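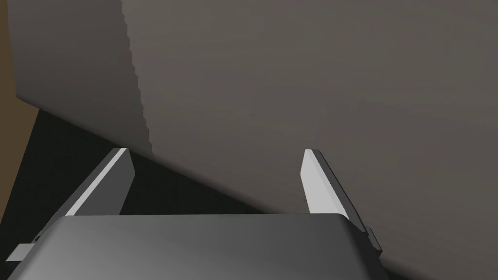 Monthly walk-through, Blackwood storage building, August. Did the whole ground floor plus loading door, started 7 am before the trucks. Same form as last time, Veikko Pelkonen signed off on the old items so those are gone from the list. Pinch points are a new line this month. Rule for that line: two flat jaws standing open with a wide gap between them, like the light grey pair at the top, get marked as a pinch point even with nothing in them.

1. Exits and aisles
Front exit clear. OK
Rear exit, pallet parked inside the yellow line again. FAIL, moved while I stood there
Exit sign over stairs lit. OK

2. Fire
Extinguishers, tags current, pins in. OK
The one by the break room is behind the coat rack. Needs a hook somewhere else for the coats
Sprinkler clearance 18 inches. OK except bay 4, boxes too high. FAIL

3. Racking
Load signs posted (3,000 lb per bay). OK
Upright at the end of the Fomero aisle has a dent, low down, forklift hight. Tagged, keep that bay empty until someone from Stustia looks at it
Beam clips. OK

4. Pinch points and guards
Strapping bench clamp. Guard on. OK
Dock plate hinge, warning stripe worn off. Repaint
Baler door interlock tested, stops. OK

5. Electrical
Panel door shuts, nothing stored in front. OK
Extension cord running under the mat at the packing table. FAIL. Third month

6. Floor
Wet spot by the ice machine, cone out. Plumber called
Loading door threshold loose at left end, screw missing

Comments
E. Paucar: cord is mine, will get an outlet put in, quote was 800.
V. Pelkonen: do not wait for the outlet, move the table. Bay 4 boxes are the Plondance order, down by tommorow noon.
E. Paucar: table moved. Cord in the drawer.

Signed: Eliécer Paucar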